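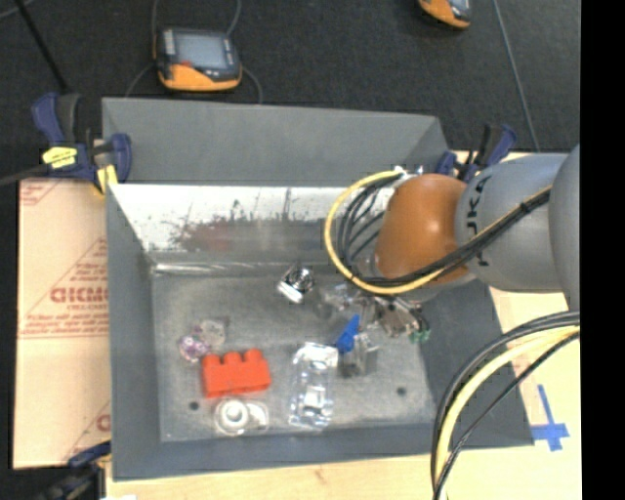

Ghizlane Naciri wants to know why I haven't written a word about Skindau, seeing as half the street has signed up and I am supposed to be the one who reads the small print. Fair enough. I have now read the small print. It took an evening and most of a pot of tea.

For those who have missed the leaflets, Skindau is a toy subscription. You pay monthly, a box of toys arrives, your child plays with them, and then the box goes back and another one comes. The pitch is that you will own less plastic, spend less money and have a tidier front room. The leaflet also says the toys are "matched to your child's stage", a phrase I will come back to.

Start with the money. The cheaper plan is 50 pounds a quarter, which makes 200 a year before anything gets lost. Ask yourself what you spent on toys last year, leaving out birthdays and whatever the grandparents turned up with. I did this for our house and got nowhere near it. Most of what my two play with came from the school fair, a cousin, or the box outside the charity shop in the rain. Skindau compares its price with buying every toy in the box brand new at the full shop price, which I have never known anyone do.

Then there are the missing pieces. Clause nine says you may be charged for "incomplete sets", and the amount is set "at our discretion". Anyone who has lived with a three-year-old knows where building bricks go. They go down the sofa, into the car, into coat pockets and once, in our case, into the toaster. I wrote to ask what a single lost brick would cost me. The reply thanked me for my interest in sustainable play.

Divya Nambiar had the service for two quarters and was kinder about it than I am. Her son liked the marble run very much and cried when it went back. She bought him the same one second-hand the week after, so that month she paid twice. She did say the boxes came on time and everything looked clean.

On cleaning, the website says every item goes through a "hospital-style process". I asked which hospital, and what process. I was sent a link to the page I had just been reading. I don't say the toys are dirty. I do say that if you have a good way of washing toys you can describe it in a sentence, and our own toy library manages to: hot soapy water, rinse, air dry, and anything with batteries gets wiped by hand.

As for the matching, you fill in a form with your child's age and three interests. Pascal Gilbert filled it in twice, once for a girl who likes trains and once for a boy who likes cooking — same age, same address. He was offered the same box both times. Perhaps it was a very good box.

The leaflet's biggest number is "over 3000 toys saved from landfill". Saved by whom, and from when? A toy that is lent out and sent back hasn't been saved from anything yet. It has to end up somewhere when it wears out, and the website doesn't say where. If somebody at Skindau would like to tell me, I will print the answer in full.

I can see who it might suit. If you live in a small flat with no storage, or you have a grandchild staying for one summer, a box that goes away again has its points. Take the shortest plan, photograph the contents on the day they arrive and keep the packaging. The cancellation notice is a full month and has to be given in writing, so put it in your diary when you join.

Otherwise the toy library is still in the back room of the hall, mornings only until October. Réka Orbán has the key and the list of what is out on loan. Wooden puzzles are in short supply and we have far too many farm animals. Please bring back the big garage if you have it.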